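Quick one, kettle's on and I've got to be out of the door in a bit.

So the shed. Or "the workshop" as I call it when I want people to think I've got my life together. Corrugated metal, ribbed all the way, rings like a drum when it rains. Lovely to look at, awful to hang anything on. Shelves wobble. Hooks slide. I've been putting off sorting the bench end since last May, and every computer I take apart out there ends the same way, me on my knees with a torch looking for the screwdriver I had in my hand two minutes ago.

Tin-yau got sick of hearing about it and said stop moaning, get one of those plates with the holders sticking out of it. Bigger than a magnet strip, smaller than a pegboard. Fine. Cleared the wall, which took longer than the actual job. 90 minutes of moving paint tins and a bag of compost that had split.

Plate went up grey and plain and a bit ugly, and I love it. It sits straight above where the tower goes when I've got it on its side, so no reaching over to the far shelf with a sleeve dragging across the insides.
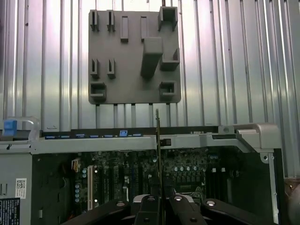

Plate on the wall, tower on its side underneath with the panel off. Blue latch is on the clear handle.

Plan for it, not final:

Slotted clips, top left and the row under, for flat things. Tweezers, the thin pry tool, maybe the little steel rule if it'll stay put.

Square cups for screws. One for the long ones, one for the short ones, one for "no idea, keep anyway". I know which will fill up first.

The big block I haven't decided on. Kanchan reckons rest the brush on it. Could do. The bracket on the right is down for cable ties or a roll of tape, depends what fits.

Next is the tower itself. It's Umesh's old one, been in his loft for years, and he wants it going again for his daughter's homework. I've promised him 2 weeks which was silly of me. Needs a proper dust, then I'll go over the cables one at a time and write down where eveything goes before I pull any of them. Learned that the hard way with Maite's, when I had one lead left over and spent a whole evening finding its home.

Oh and the light out there is still rubbish after tea time. Clamp lamp next, if I can find the clamp. Had it at Christmas.

Right, kettle. More when the thing's been cleand out.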